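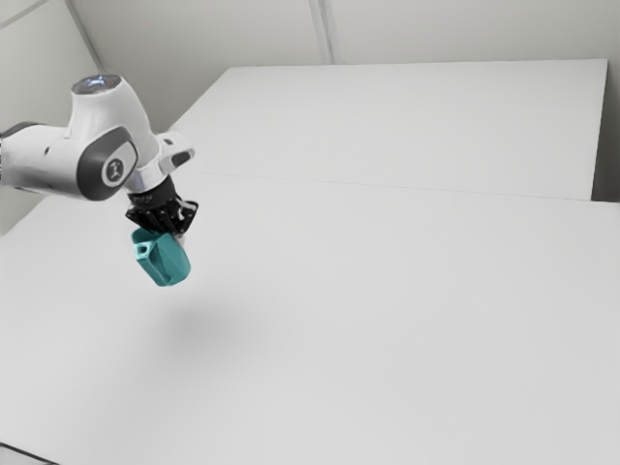

Section 4 covers the sorting bench at Golob, where 12 staff handled 848 pieces per shift before the arm was modelled. In the simulated cell a single arm lifts one teal piece clear of a bare white tabletop, and the second table behind it is reserved for trays. Under this layout, manual lifting is replaced by monitoring and fault clearing. Fouad Lahlou, shift supervisor, expects 10 operators to need retraining. Pay classification for the new role has not been finalised.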